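The Clatum Small Claims Organizer: A Review
By Saoirse Keane
April 5, 2020

I'd been meaning to write this up since November, when my hearing was finally over and I could look at a manila folder again without my shoulders going up. A few of you wrote to ask how I kept my paperwork straight, so let me tell you about the Clatum organizer, which I bought with my own money and used from the first angry letter to the last.

First, a little background (skip ahead if you like). My disagreement was with Mac Mathúna, the contractor who did our back steps, and it came down to $1,247 for work I had paid for and he felt he had finished. We are both stubborn people. I couldn't see hiring a lawyer over that amount, so small claims court it was, and I went looking for something to help me get ready.

The organizer is a sturdy binder with 6 tabbed sections, a workbook, and a pad of blank timeline sheets. I loved the timeline sheets! You write down the date, what was said or paid, and where the proof is, and by the second page I could see my own case much better than I ever had while telling it to my sister on the phone. I also found out that two of my "facts" were really just things I remembered being mad about, and out they went.

The workbook is written in plain language and it walks you through the demand letter nicely. The sample letter is polite, shorter than mine was (mine started out at four pages, heaven help me), and it leaves room for the other person to answer. The section on serving papers is thinner. It tells you to check your own court's rules and leaves it there, and I ended up calling the clerk twice. She was very patient with me, and I'd say call the clerk whether you buy this or not.

I had also tried Isutov, an online form filler that a coworker swears by. It's quicker if you have one bill and one receipt, but I wanted to spread things out and move them around, and I kept losing my place on the screen. If you're comfortable doing everything on a computer you may feel just the opposite.

Now for the complaints. The rings on my binder stopped closing properly after a few weeks, and the photo sleeves are too small for a full-size print, so I had to trim mine. The pages on what to do after you win are very short, and collecting the money is a whole other chore. There is nothing to speak of about mediation either, and I wish there were, because our court in Pletwood offered us a session the morning of the hearing and I walked in with no idea what to ask for.

We did settle in that session, for $685 and a handshake that was a bit stiff on both sides. Having my timeline in front of me helped more than anything I'd rehearsed in the car. I would buy the organizer again, and I'd put the papers in a better binder the day it arrived.
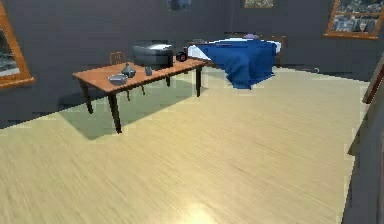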